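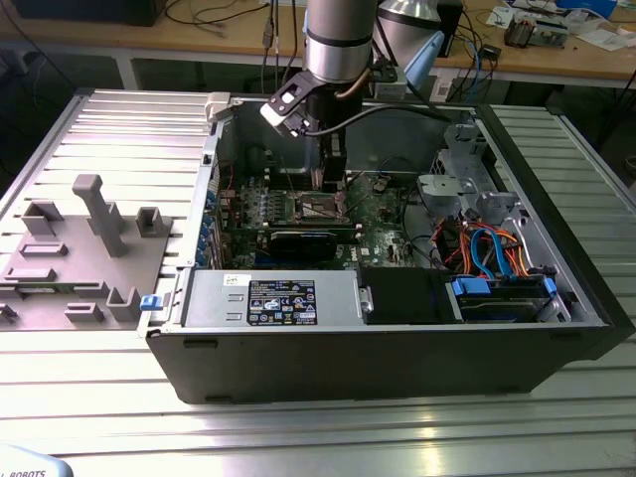

Clavley has announced the next boxed expansion for Stulen, its game of siege warfare among the frozen river cities, and it is the one players have been asking for since the first edition. Skollska, the mining province that has been mentioned in every rulebook and never once appeared on the table, gets its own army box in August. Whether it is the army people had in mind is another matter.

The box holds 46 plastic miniatures, unpainted and on the sprue, with cards, bases and a slim booklet of scenarios. Most of the figures are levy infantry with picks and long hooks. There are two sledges, a set of ice drills that count as artillery, and a commander called the Weighmaster, who has been name-dropped in the background stories for years as the only general to have beaten the river lords in open battle.

According to the announcement, Skollska plays as a "patient" army. Its units are slow, cheap and hard to shift once they have dug in, and they earn tunnel markers by standing still. Markers can be spent later to bring a unit up somewhere else on the board. Clavley calls this a new way to play Stulen. Anyone who owned the old Ferrymen list may feel they have met it before, because the Ferrymen also sat still, collected tokens and then turned up behind you. That list was withdrawn after a season of very dull tournament games, and the preview cards released so far don't say much about what has changed.

Embla Sundqvist, lead designer on the expansion, says the comparison is unfair. "The Ferrymen could hold their tokens for ever," she said in the video that went out with the announcement. "With Skollska the tunnels fall in if you don't use them. You have to commit at some point, and your opponent can see roughly where it's coming from."

That sounds promising. It would be more so if the collapse rule appeared on any of the cards shown. The Weighmaster's card, for one, lets a player ignore "a collapse result" once per round, and with a round limit as short as Stulen's that might be most of the collapses a player ever rolls.

Points are the other worry. A standard game is 2000 points a side, and a single Skollska box does not get there. Clavley's own sample army needs the box, a second unit of drills and one of the hired captains from the Løken range, sold separately. The company describes the box as "a complete force for smaller games", which is true as far as it goes, but there is a picture of the full sample army on the back of the packaging and it's easy to see a new player being caught out.

The Løken connection deserves a closer look too. Until now the Løken captains have been an optional extra, named after the house that commands them in the stories, and plenty of groups simply leave them out. Skollska is the first army with rules written around them. Three of the previewed units get better when a captain is nearby, and one of the scenarios in the booklet can't be played without one. The captains may be lovely models, but an extra that you need in order to use the thing you've already bought has stopped being much of an extra.

Hui-mei Liu, who wrote the background section of the booklet, has been given more room than usual, and on the evidence of the sample pages this is the strongest part of the release. The province is run by its pay clerks. The army marches when the books say it can afford to, and the hooks the infantry carry are the same ones they use underground to drag out ore. There is a good short piece on the winter in which the river lords cut off the grain and Skollska answered by letting the lower galleries flood, taking the lords' bridge foundations with them. It also fits, more or less, with what was printed in the first edition, though the date of the flood has moved and the Weighmaster seems to have become a generation younger. Long-standing readers will notice. Clavley hasn't said whether the earlier version still counts.

Early reaction has been mixed. Delali Tetteh, who runs a Stulen league and was sent an advance copy of the rules, told us that the army is fun for the person playing it. "I'm less sure about the person opposite," she said. "My first two games, I moved everything I had and then waited while my opponent did bookkeeping. It picked up at the end. It needed to."

Britt-Marie Dalen, whose painting guides will be familiar to anyone who has tried to get Clavley's river armour to look like metal, was kinder about the models. She likes the sledges and says the levy heads are properly different from one another, though she warns that the hooks are thin and will want care coming off the sprue.

A limited edition of 200 copies comes with a cloth map of the galleries and an alternative Weighmaster, seated. Eilif Løken, who sculpted the original river lords and shares his surname with the fictional house by way of an old office joke, came back to do the figure. It will be sold only through Clavley's own shop. The alternative model uses the same card as the standard one, so there's no advantage in play, and the company says it won't be reprinted. It said the same about the seated Ferryman, which was back on sale within the year.

The full rules are due to be posted as a free download shortly before release. Pre-orders open well before that.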